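Thread on pipe threads, because I've answered the same question in replies all through May. Why does a fitting that "matches" on paper still weep at the joint? 1/

Start with the name. A half-inch pipe thread measures nowhere near half an inch across. The number is a leftover from the bore of old iron pipe. Measure the outside of the male thread with calipers, then look it up in a table. Do not work from the label. 2/

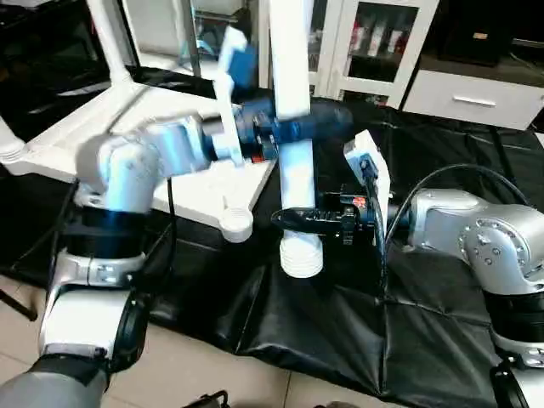 3/ Tapered vs. parallel. A tapered thread gets tighter as it goes in and seals on the flanks, with tape or paste filling the spiral gap. A parallel thread holds parts together and needs a washer or an O-ring to do the sealing. Tape on a parallel thread does very little.

4/ NPT and BSPT are both tapered. NPT flanks meet at 60 degrees, BSPT at 55. At half inch both are 14 threads per inch, so they will start by hand and feel fine for a few turns. They leak later. This is the most common mix-up I see.

5/ Plastic. Printed or molded threads want a coarse pitch and rounded crests. Fine pitches print badly below a certain layer height and strip early. If you print a female thread, print it with the axis vertical and add clearance in the model. Don't scale the whole part.

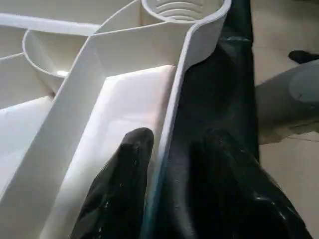 6/ On clearance: I use 0.2 mm per side on the Galtico and 0.3 on the older machine. Sachiko Ueda runs tighter than that and chases with a tap. Both work. Her way takes longer and gives a better fit.

7/ Torque. Hand tight plus one turn for plastic, then stop. A tapered male thread driven into a plastic female is a wedge, and the socket splits along its length, sometimes weeks afterward. If you need a plastic-to-metal joint, make the plastic side the male one.

8/ Tape direction: hold the fitting with the open end facing you and wrap clockwise. Three wraps on plastic. Leave the first thread bare so shreds don't end up in the line. 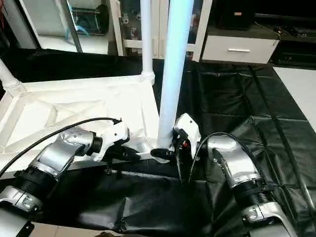
9/ Paste: read the can. Some solvent-based pastes attack ABS. Plestico sells one marked for all plastics and I've had no trouble with it, though Heledd Penry reports crazing on clear parts, so test on scrap first.

10/ Pressure test before you close anything up. I fill, hold for 50 minutes, and read the gauge at both ends of that. Use water for this. Compressed air in plastic pipe stores enough energy to throw pieces.

11/ Thread tables I use are the ones in the back of the Humphreys catalog, page 21. The BSPP column has a typo at 3/8 in the older printing. Check yours against a second source.

12/ Next thread is unions and compression fittings. Send part numbers if you want something covered.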